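The Durkgate Run is a heist comedy film set in the fictional port of Cludurness.

Lenska, a retired safecracker, is talked into robbing the town's hat museum by Afolabi, who owes money to everyone in it.
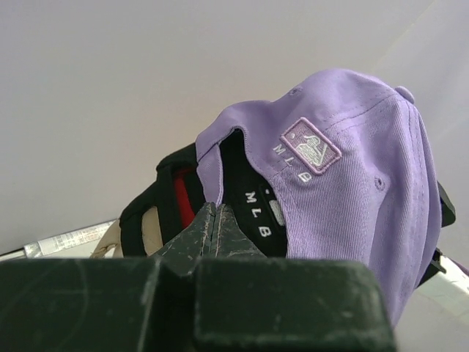 A lavender baseball cap with an embroidered logo patch.

The plan has 71 steps and fails at step 8. Most of the film concerns the remainder.
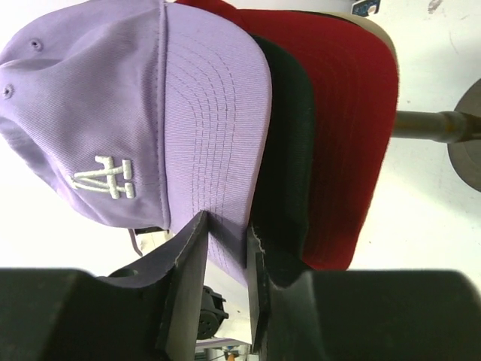
Disguise is the crew's great weakness. Each of the six wears a baseball cap pulled low, which fools one guard, briefly. The costumes favour plain dark caps, though a pale lavender one with a white "LA" on it, stacked against a black brim, would have suited Afolabi's idea of keeping a low profile.

The museum safe proves to hold up to 2,000 raffle tickets and a sandwich.

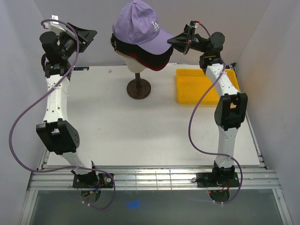 Lenska takes the sandwich. The getaway, by pedal boat, lasts 6 minutes and is played without music.

Reviews were mixed — several praised the boat. A sequel was announced in April and has not been mentioned again.
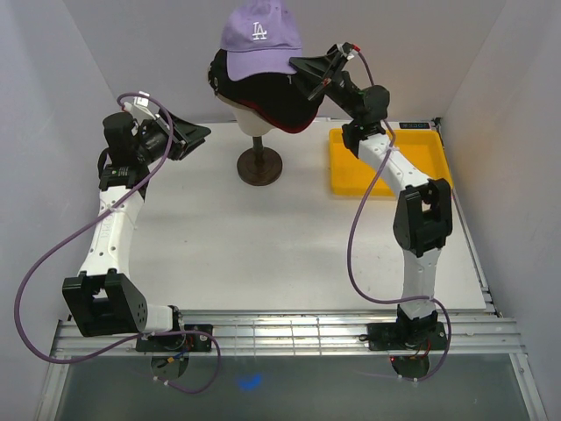

The film reached streaming in October 2024, with the museum scenes slightly shortened.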